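Solenoid

A solenoid is a coil of wire that produces a magnetic field when an electric current passes through it. In everyday engineering the word usually means the whole device built around such a coil, in which the field moves a metal core known as the plunger or armature. Solenoids turn electrical energy into a short push, pull or turn, and are used in locks, valves, vending machines, car starters and pinball tables.

Principle

The wire is wound in many turns around a hollow tube, called the bobbin. When current flows, the field is strongest inside the tube and draws the plunger towards the centre of the coil. When the current stops the field collapses, and in most designs a spring returns the plunger to its resting place. The pull depends on the current, the number of turns and the size of the air gap. It rises sharply as the gap closes, so a solenoid is weakest at the start of its stroke.

Construction

The coil normally sits inside a steel frame or can, which gives the magnetic field an easy path and adds to the pulling force. Open frame types have a bent steel strip on two or more sides of the coil and are cheap to make. Tubular types enclose the coil fully and tend to last longer. Plungers are made of soft iron or low-carbon steel, as harder steels can keep some magnetism after the current is switched off. 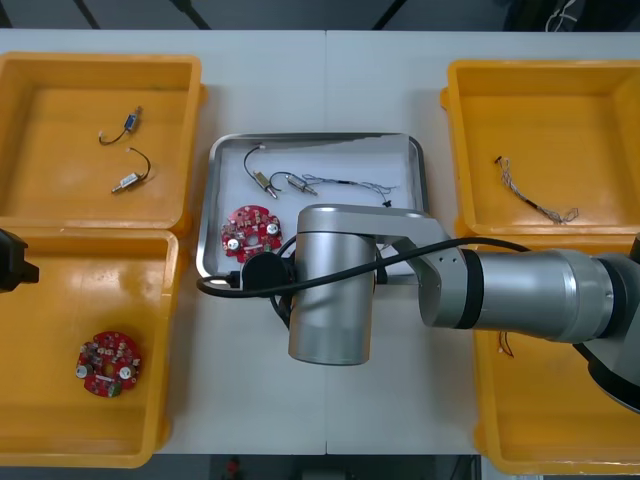 Two small solenoids with black leads (upper left) and a round red circuit board (lower left), in yellow bins.

Types

A linear solenoid moves its plunger in a straight line, either into the body (pull type) or out of it by means of a pin (push type). A rotary solenoid turns a shaft through a fixed angle; 35 degrees is one of the angles offered. A latching solenoid holds its position with a permanent magnet and needs current only to change state - a useful feature in battery equipment.

Heating and duty cycle

A coil warms up whenever it carries current. The duty cycle is the share of time for which a solenoid may be switched on without overheating. A unit that is on for 10 seconds and off for 30 has a duty cycle of 25 per cent. Units meant to be held on without a break are sold as continuous duty and are usually larger for the same force.

Noise and wear

Solenoids run on alternating current can hum, as the field drops to zero twice in every cycle. A copper shading ring fitted to the core reduces this. Worn guides, dirt in the tube and weak return springs are common causes of sticking.

See also

Electromagnet
Relay
Solenoid valve
Voice coil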